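4. Pattern and the visibility of wear in rented homes

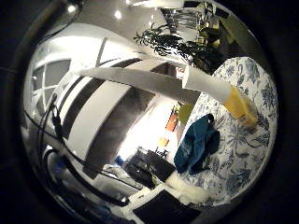 Figure 3. Patterned surface, with contact at the yellow tip.

4.1 Background

A patterned surface is often recommended for rooms which are used by many people. The usual argument is that the pattern hides small marks, and that the surface can therefore stay in use for a longer time. This argument is old and it is repeated in most trade catalogues, but we found few studies in which it was tested with people who live with such surfaces every day. Bosman, in his earlier report on the rented houses of Brestia, observed that tenants and landlords do not speak about wear in the same way. The landlord looks at the surface when a tenant moves out, and he compares it with the surface as it was at the beginning. The tenant sees it every day and has no such comparison. For this reason we decided to treat the two groups separately.

In this section we use the word "pattern" for any regular or irregular change of colour or tone which was intended by the maker. Changes made by use, such as fading, are called "marks". The difference seems clear on paper. In the interviews it was less clear, and in some homes the tenant believed that a faded area was a part of the original design. We kept such answers in the material and coded them under a separate heading.

4.2 Questionnaire

The questionnaire was sent in February to all tenants of the housing company Manninen, and we received 2,198 replies which could be used. Replies without an answer to the question on pattern were removed before this number was reached. The tenants were asked which surfaces in their home were plain and which were patterned, how long they had lived with them, and whether they would choose the same type again. They were also asked to give a mark for the present condition on a scale from 0 to 100, where the highest value means "as new".

We chose this long scale after a small trial in the district of Plurnareo, where a scale with five steps had been used. Most of the people in the trial put their cross on the middle step, and it was hard to learn anything from it. The longer scale has a weakness too. Many people prefer round values, and so the answers collect at certain points. Hirvonen has proposed a smoothing method for this problem, but we did not apply it here, as we compare only the order of the groups and not the distance between them.

4.3 Differences between tenants and landlords

Tenants gave better marks to patterned floors and table tops than to plain ones of the same age. For wall coverings the order was the opposite. Several tenants wrote in the free field that they had become tired of the pattern on the wall, and it is possible that this feeling had an influence on how they judged the condition. We cannot separate the two with the present questions – this would need a second questionnaire, in which liking and condition are asked on different pages.

The landlords were interviewed in person, seven in total. They agreed that a pattern makes small scratches more difficult to see, but they did not agree that this was a benefit. Two of them said that damage is found too late when the surface is patterned, and that the repair is then more expensive. Another landlord, who owns several flats near the harbour in Brestia, had changed back to plain floors in all kitchens. When a part of a patterned floor must be replaced, the new piece has to continue the pattern of the old one, and the old pattern is often not sold any more. The product line Darnex was mentioned in this connection by two landlords, both of whom had bought extra material at the beginning and stored it in the cellar.

4.4 Scale of the pattern

The size of the repeat was more important than we had expected. With a small repeat, the eye seems to accept a mark as one more irregularity. With a large repeat there are wide areas of one tone between the figures, and a mark in such an area is noticed nearly as easily as on a plain surface. The tenants did not use the word "repeat", of course, but they described the same thing. One woman wrote that crumbs disappear "between the small leaves" in her kitchen, while in the hall, where the leaves are large, she has to sweep each evening.

Colour contrast was not measured. We had only the tenants' own descriptions, and words such as "light" or "strong" were clearly used in different ways by different people. The coding was checked again on 7th September by Hirvonen and Bosman, and the remaining unclear answers were left out of Table 5.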